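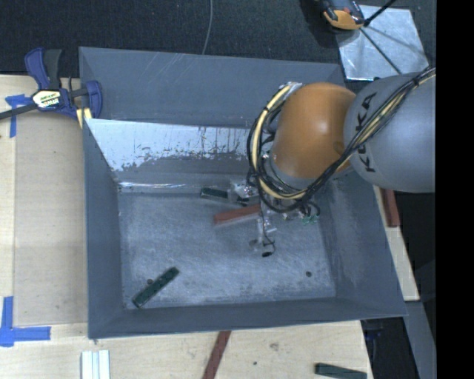
The flared bin is one of the oldest shapes in sheet-metal work, and suppliers still get the slope wrong. A wall that leans outward lets a hand or tool reach the corners without hitting the rim. Lean it too far and the footprint grows while the usable floor stays the same.

Sarla Sandhu, who runs the folding shop at Cekside, sets her standard bin at a 40 degree flare. Steeper walls stack better, she says, but parts get trapped along the bottom seam. Her shop shipped 807 bins last year, most of them to small assembly firms in Hulasdale.

Wear starts on the floor. Fine scratches come first, then cloudy patches where parts are dragged instead of lifted. Neither affects strength. Scuffs on the inner faces are cosmetic too, although a bright wall can throw glare at anyone sorting small fittings under bench lights.

Guðlaug Snorradóttir, a finisher at Lauritsen, recommends a dull surface for that job - a coarse abrasive pad, worked in one direction, is enough. She advises against paint, which chips into the contents.

Seams deserve a look every 1,000 loads. Run a gloved finger along the joint between wall and floor, and file any lifted edge flat before the bin goes back on the bench.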